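Selach Wrist Cable Guard Kit for the Skemier arm
Part no. 817 - fits left and right arms

Home > Spares and repairs > Arms and wrists > Cable guards

If you have come to this page, the chances are that your Skemier has begun dropping its grip in the middle of a job and then picking up again as though it had simply lost its train of thought. We have had a good many calls about it, and we would like you to know straight away that it can be put right at home with a small screwdriver and a bit of patience. Please do read the safety part further down before you touch anything, though, even if you have had the covers off a dozen times before.

What goes wrong

The cable that feeds the gripper runs along the outside of the arm and has to have some slack in it near the wrist, or the wrist couldn't turn. On ordinary table work that slack gives no trouble at all. Laundry is where we see the fault, and anything else that asks the arm to reach down over a raised rim. The loop rubs on the edge, day in and day out, and in time the outer sleeve wears through. After that the signal comes and goes, the gripper lets go (or, more worryingly, stays shut when you have told it to open) and the log fills up with fault code 22.
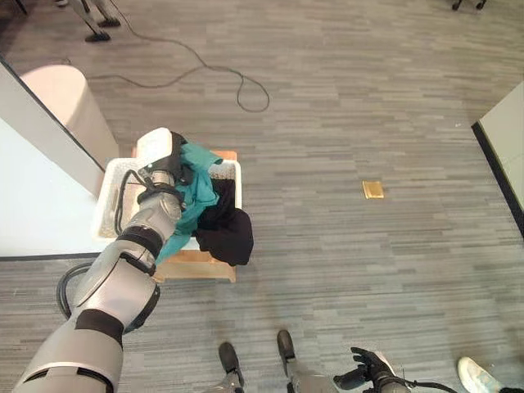
We put an arm through the same clothes-handling routine over and over in our own workshop, and the first fault came up after 77 hours. Some of you have gone far longer without any bother, and one poor customer had it inside a fortnight, so please don't treat that as a service interval. Run a finger along the sleeve every week with the power off, and if it feels rough or flat in one spot, stop using the arm until the guard is on.

What's in the kit

One split sleeve, long enough to cover the slack at the wrist
Two soft clips for the forearm
A replacement cable tie and a spare, as they do ping off into corners
Printed fitting sheet

The sleeve is a touch stiffer than the cable it covers, so it holds the loop closer in to the arm and gives the rubbing something tougher to work on. It will not mend a cable that has already worn through to the wires - for that you need the Rallurard replacement lead, which has the sleeve fitted already.

Before you start

Lower the arm on to something steady and let it rest there. Switch off at the main switch and unplug the charger. Wait 3 minutes for the drives to go dead, and please do wait the whole of it. If the gripper has stuck shut on a garment, leave the garment where it is until the power is off, and then open the fingers by hand using the release under the wrist cover. We know of one sleeve and one thumbnail lost to people tugging at it, and we'd rather not hear of another!

When the guard is on, turn the wrist slowly by hand through its full travel and watch the loop as you go. It should follow along without pulling tight. Then power up, stand clear, and try the gripper open and shut a few times with nothing in it before you give it any work to do.

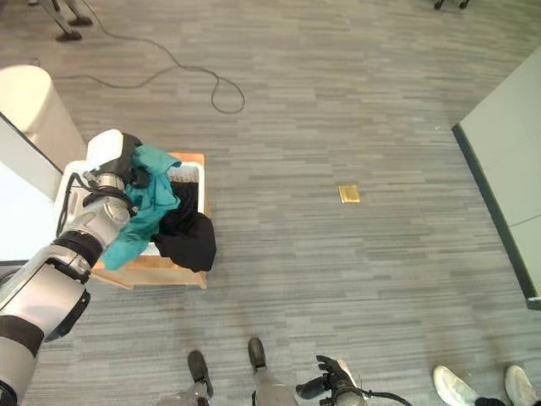

Marlene Bélanger wrote to us that she fitted hers in her lunch break and hasn't had a single code 22 in the weeks since, but that she found the second clip very stiff and wished the sheet had told her to warm it in her hands first. It does now, Marlene, and thank you.

Does it fit the Carrier?

Only those with the slim wrist. The older Carrier has its cable inside the forearm and doesn't suffer from this fault, so save your money. If you aren't sure which you have, send the number from the shoulder plate to Ayantu Feyisa on the spares desk and she will look it up for you.

Kits sent out before 14/02/2018 had a shorter sleeve. If yours stops before it reaches the forearm clip, let us know and we will post you the longer one free of charge.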